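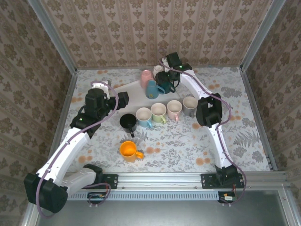

Mugs, a tray and two arms at our Cedier workshop.

Can a robot put the mugs away yet? Sort of – and I'd love your help finding out how far off it is! I'm Bindu Poduval, and I run the chores study at Sesislow. We're looking for people who wash up at home or wipe tables at work (cafe folks, please come) to spend 60 minutes with us steering the arms by hand and then telling us what bugged you.

You don't need any tech background. My best driver so far is a retired baker. You do need to be over 18, okay with sitting still for a bit, and patient with handles – they're harder than they look.

We have 8 spots left, with 2 sessions each, and we pay by gift card after the second one. Write to me at the Cedier front desk by Friday, March 15, 2024, and tell me which chore you'd hand over first. Mine's the oven.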